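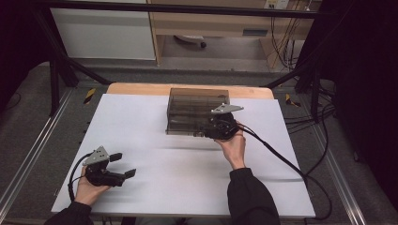 09/10/2022. Glue notes, mostly, and a bit of moaning about humidity. I finally got the second batch of hide glue tests written up before I forgot which strip was which. I've been wanting a glue that gives me a longer open time for the Calier bindings, the ones with the stiff spines, and the Ostier recipe everybody in the shop swears by sets up on me before I've got the second board square. The strips live in a smoky brown plastic box with a clear lid, the low kind with thin ridges or dividers inside, and I can't recommend that enough for sample strips (they stand up on edge and don't stick to each other!). I'm doing the rest of the tests on the big white board too. Drips show up on it right away and it wipes clean, and the wooden tabletop has suffered enough.

So, the tests. Straight glue, then glue with a little urea, then glue with more urea. I cut 17 strips out of the same sheet of Drakberg paper, all with the grain running long, and pasted each one to a piece of scrap linen. Pressed overnight under the Stüber press, which still squeaks on the last turn, and yes I know, oil, I'll get to it.

Straight glue: open time 3 minutes, tops. Great tack, lovely clean peel (tore the paper before it let go), but I can't work that fast and I don't think I want to.

Little bit of urea: 7 minutes and still grabbing nicely. The bond feels every bit as good as the straight one, at least to my thumbs. I'm pretty excited about this one!

More urea: stays open forever, and then two of the strips lifted at the corners the next morning. Also it smelled odd. I may have overheated that jar, since I walked off to answer the phone and the pot was past 150 when I got back, so don't hold that against the recipe until I've run it again.

Humidity was awful the whole time, which has to be messing with the drying. I want to repeat the middle mix once the air dries out, same paper, same linen, and a fresh jar. If anybody borrows the small glue pot please leave the thermometer IN it, I spent half a morning hunting for that thing back in June and I'm not doing it again.

Still to do: order more linen, relabel the jars (pencil on masking tape does not survive a water bath), and try the middle mix on a real spine. Probably the beat-up atlas, it can't get much worse.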